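机の小物整理もロボットに マリーン社「8割を自動化」、残る仕事は誰の手に

貸し机と備品のレンタルを手がけるマリーン(Malline)は、ブリルティヴァウの作業場で、返却された机上備品の点検と整理に2本腕のロボットを使い始めた。ペンやクリップ、はさみといった文具を仕分け、小物入れを次の貸し出しに向けて整える仕事である。同社は「整理作業の80%を自動化した」と発表し、従業員は「単調な作業から解放される」と説明している。だが作業場で話を聞くと、この数字をそのまま受け取るのは難しい。

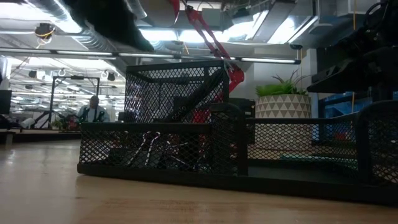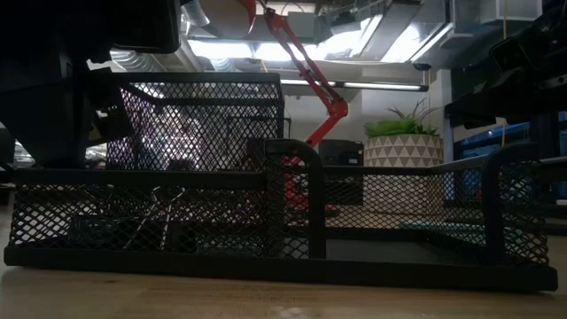
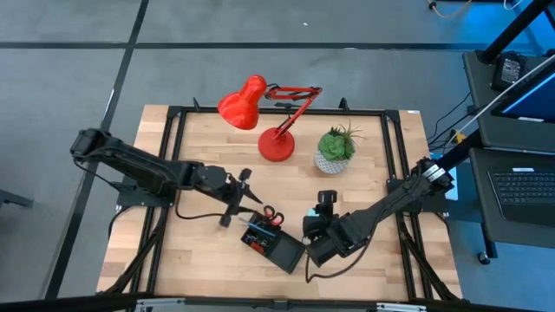
木の天板の作業台。文具を入れる黒い入れ物と鉢植えのそばに、黒いロボットアームが伸びる=3枚ともマリーンの作業場で

対象になっているのは「メレオ(Melleo)」の名で貸し出している机上セットだ。小物入れに文具、それに卓上ランプや鉢植えがつき、契約が終わるとまとめて戻ってくる。中身は客によってばらばらで、入れた覚えのない品が混じっていることも多い。これまでは従業員が1セットずつ開け、足りないものを補い、壊れたものをはじいていた。

会社が言う80%とは、何の80%なのか。広報担当のローリ・ルイスさんに尋ねると、「ロボットが手をつけた品目の割合」だという。最後まで一人で、いや一台で片づけた割合はどうかと重ねて聞くと、「現時点では公表していない」との答えだった。つかみそこねて人が置き直したペンも、最初にロボットが触れていれば80%のうちに入る。割合の計算としては間違っていないのかもしれない。しかし「自動化した」という見出しから多くの人が思い浮かべるのは、別の光景だろう。

導入前、この工程には18人がいた。いまは9人である。会社は「解雇は一人もない」と強調する。残りの人たちは配送準備と電話受付に移った。ただ、移った先の勤務時間は前と同じではない。整理の仕事を長く続けてきたスラストリ・イスマイルさんは配送準備に回り、始業が早まった。「辞めさせられてはいない、それは本当です。でも朝の6時に来られるかと聞かれて、来られませんと言える雰囲気だったかどうか」

工程に残った側の仕事も変わった。エフレン・デラペーニャさんの持ち場は、作業台の横で画面を見ながら、止まったアームを動かし直すことだ。細い針金の持ち手がついたクリップは網目に引っかかりやすく、重なったものは見分けにくい。彼の実感では、手を動かす時間は減り、目を離せない時間が増えた。「前は話しながらでもできた。いまは黙って待っている。待つのも仕事だと言われるけど、前より疲れます」

会社の資料には、1セットの処理時間は40秒短くなったとある。これも但し書きが要る。比較しているのはロボットが途中で止まらなかった回だけで、人が入って直した回は「例外処理」として別に集計されている。例外が何件あったかを示す表は、記者に渡された資料には見当たらなかった。ルイスさんは後日の提供を約束したが、原稿の締め切りまでに届いていない。

機器を納めたオデラ(Odera)の技術者、パンカジ・ジョシさんの説明は、発注元よりずっと控えめだった。机上の小物は形も材質もまちまちで、倉庫の箱を動かすのとは難しさが違う。照明の映り込みや、メッシュ越しに透けて見える物の扱いにも手を焼いているという。「しばらくは人と並んで働く前提の機械です。人を半分にできると当社から申し上げたことはありません」。では半分にすると決めたのは誰か。ジョシさんは「それはお客様の判断です」と言い、マリーンは「総合的な判断」と言う。

従業員側に不満ばかりがあるわけではない。手首を痛めていたハリマ・キオコさんは、細かい物をつまみ続けずに済むようになったことを歓迎している。春先まで通っていた治療もやめられそうだという。そのキオコさんも、会社の説明会には首をかしげた。「楽になった分、何を覚えればいいのか、次にどんな仕事があるのか。そこを聞きに行ったら、アームの性能の話で終わりました」

職場では、止まったアームへの対応を職務として認め、手当をつけるよう求める声が出ている。いまの賃金表には「整理」の欄しかなく、監視や復旧の作業は載っていない。会社は「運用が落ち着いてから検討する」としている。落ち着いたと判断する基準は示されていない。

マリーンは同じ仕組みを他の拠点にも広げる考えで、4月にも候補地を絞る。従業員向けの説明会は水曜日にもう一度開かれる。例外処理の件数を出すかどうかについて、ルイスさんは「議題に入れるか調整中」と話した。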